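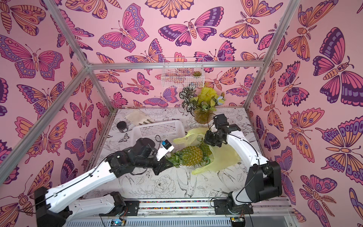
Plidton Moth Records is a table of garden moth sightings kept by a small group of households in and near Plidton. It holds 917 records from 29 gardens. Each row is one kind of moth, in one garden, on one night. The list covers moths only, and butterflies are left out even when a household sends them in. Pattern alone is a poor guide to which is which: the printed wallpaper in the picture has butterflies and moths side by side in the same magenta, orange and purple, and real ones can be nearly as hard to sort by colour. We ask people to look at the feelers and at how the wings are held at rest.

What is in the folder

records.csv — the main table
gardens.csv — one row per garden, with a short note on planting and lighting
names.csv — the English and scientific names we use, with older names matched to them
changes.txt — corrections made after a record was first entered

Columns in records.csv

record_id: a number, never reused
garden_id: matches gardens.csv
night: the date on which the evening began, so a moth found at 2 am goes under the day before
name: as in names.csv
count: whole number, or blank if the household did not count
method: light, sugar, or seen by chance
checked: yes, no, or unsure

How the records were made

Most households use a bucket trap with a low-power lamp, switched on at dusk and emptied before breakfast. The traps were built to one pattern by Zerrin Dağdelen, apart from the three in Sindari Road, which are older and have a wider funnel. Moths are let go in thick cover away from the trap. Sugar is painted on fence posts and tree trunks, mostly in August.

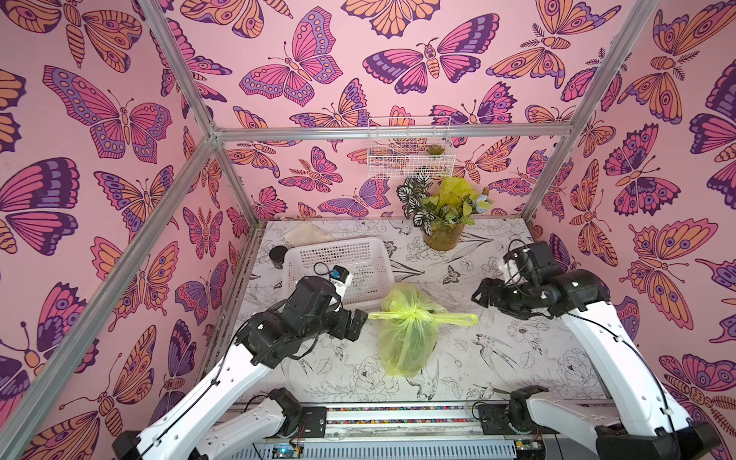 Sugar nights bring in fewer kinds but are useful for the ones that ignore light, so please don't drop them if you are comparing gardens. Weather was not written down in any regular way. Some households put it in their notes and most did not.

Checking

Nataša Vukadinović goes through new rows on Monday evenings. Anything that can't be told apart from a photograph is entered under the pair or group name, for example "dark dagger or grey dagger". Rows marked unsure are kept in the table. Leave them out if you need firm names.

Known problems

Garden 14 moved its trap from the patio to the far hedge part way through and the two spots share one garden_id.
Blank counts are not zeros. A night with no moths has no row at all — so the table can't tell you which nights a trap was run.
Pugs are under-recorded everywhere. Several households skip them.
The Welis Lane gardens back on to a lit car park, and their light-trap counts are low.

Locations

Gardens are placed to the nearest village or street name only. Please don't try to work out addresses from the planting notes.

Use

Free to use and share with credit to Plidton Moth Records. Send corrections with the record_id and, if you have one, a photograph showing the forewing.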